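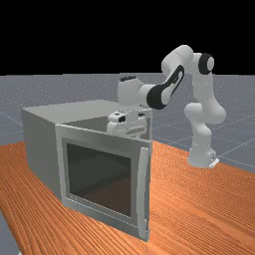 Motion Planning and Control > Articulated Objects > Simulation

Planner accepts goal poses in contact with hinged door

fisgate_controls
Posted 2021-10-10

Our group at Fisgate is evaluating the Pridinberg planning stack on a door-manipulation task, and we should be grateful for the views of other users before we submit a formal report to the maintainers.

The task is set up in simulation. A single arm with a two-finger gripper is mounted at the edge of a table beside an appliance with a hinged front door and a vertical handle. The policy is required to bring the door to a commanded angle, starting from any angle between nearly shut and fully open. Perception is taken out of the question for the present: the planner is given the hinge angle directly from the simulator state.

We have completed 2,880 episodes. The planner reports success in a large majority of them. On replaying the contact log, however, we find that many of the reported successes include a finger in contact with the door frame at a point well away from the handle, most often along the upper edge. The planner does not treat this as a collision. In the worst cases the goal pose itself lies in contact, and the trajectory is still returned as valid.

Our configuration is the default one for articulated objects, with two changes: the joint velocity limits have been reduced, and the collision margin has been raised to 6 mm. Raising the margin made no difference to the number of contacts logged, and that is what first led us to suspect the collision model over the tuning.

We would ask specifically:

1. Is the door link excluded from collision checking by default when it is declared as the manipulated object?
2. If so, is there a supported way of excluding the handle alone?

Helpful (7)

planning_desk
Replied

In answer to the first question, yes. When a link is declared as the manipulated object, the allowed-collision table is filled in for the whole link against every gripper geometry. The handle, the frame and the window panel of your door are presumably all children of one link, and they are all exempted together. The margin has no effect on an exempted pair, and this agrees with what you observed.

In answer to the second, the supported method is to place the handle on its own link, joined to the door by a fixed joint, and to declare only the handle link as manipulated. The importer merges fixed joints unless it is told otherwise. Please check that merging is switched off, or the handle will be folded back into the door on loading and nothing will have changed.

Helpful (6)

cillano_testing
Replied

I must disagree with the suggestion that this is a fault to be corrected in the asset. We maintain the Cillano regression suite, which contains a number of hinged-door tasks, and we have deliberately left the whole door exempt in all of them.

The reason is practical. A person closing an oven door rarely uses the handle. A push on the frame is perfectly good manipulation, and a planner that is forbidden to touch anything except the handle will fail on a great many states it could easily have solved. With the door wide open and the handle turned away from the arm, the handle may be out of reach altogether. In our suite the handle-only configuration produced more planning time-outs than any other change we made in February.

If the concern is the size of the force, that is properly a matter for the controller. A contact limit at the wrist will stop the arm long before a door is damaged.

fisgate_controls
Replied

We thank both respondents.

We accept that a push on the frame can be a legitimate strategy. Our difficulty is that the planner is not choosing it as a strategy. The grasp pose is computed for the handle, the path to it is planned as though the door could be passed through, and the finger meets the upper edge on the way.
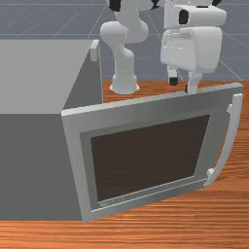 The subsequent motion is then executed from a state the planner did not predict. The hinge angle has shifted, the handle has moved with it, and the grasp pose is stale. The episode may still finish at the commanded angle, and it is counted as a success, but we would not wish to put such a trajectory on hardware.

With regard to the contact limit, we do have one configured. It is evaluated on the filtered wrist force. A light touch on a door that swings freely does not reach the threshold, as the door simply gives way. The limit protects the arm and tells us nothing about whether the plan was followed.

planning_desk
Replied

That is a clearer statement of the problem, and I would withdraw part of my earlier answer. There are two phases here and they need separate collision tables.

During the approach, the door should be treated as an ordinary obstacle at its current angle, handle included. The exemption should be applied only for the final short segment to the grasp, and then only for the finger pads against the handle. Once the grasp is confirmed, the constrained motion along the hinge arc may use whatever table suits the task. The stage interface permits a table per stage. The documentation mentions this in the section on attached objects, where few users of articulated objects are likely to look for it.

For pushing, define a separate stage with its own contact region on the frame. The planner may then choose between a grasp and a push, and the log will record which was intended.

cillano_testing
Replied

I have no objection to the separation of stages. I would only note the cost. Two alternatives for each door state means two searches, and on our machines the time-out would need to be extended for the whole suite. I remain of the view that the default should stay as it is, with the stricter behaviour available to those who require it.

I would also ask Fisgate to state what their success criterion is. If it is final hinge angle alone, then the planner is being marked generously by the evaluation, and a change to the collision table will merely lower the figure without explaining it.

baranauskienė_lab
Replied

The Baranauskienė laboratory encountered the same behaviour on a cabinet task, and two points may be of use.

First, check the collision mesh as well as the table. Our door had been imported as a single convex hull, so that the handle and the gap behind it formed one solid block. As soon as we enabled collision checking, every grasp was rejected and we wrongly concluded that the planner was at fault. The handle must be decomposed into separate pieces before a finger can be placed behind it.

Second, we score the approach and the hinge motion separately. An approach is failed if the hinge angle changes at all before the grasp is declared. It is a simple test on the simulator state and requires no contact log.

fisgate_controls
Replied

The criterion was final hinge angle alone, and the observation from Cillano is fair. We will adopt the separate scoring described above.

We have inspected the mesh and can confirm that the door, window and handle share one link and one hull. The handle will be moved to its own link with merging disabled, the collision geometry will be decomposed, and the approach stage will be given its own table. The episodes will be repeated from the same seeds so that the two sets can be compared. On the question of the default we take no position, though we shall ask the maintainers to print a warning when an entire link is exempted.

Helpful (2)

planning_desk
Replied

Please attach the stage configuration to the report when you file it. If the time-outs reported by Cillano appear in your runs as well, the planning times for the approach stage alone would be the most useful figures to include.

7 replies · 2 shares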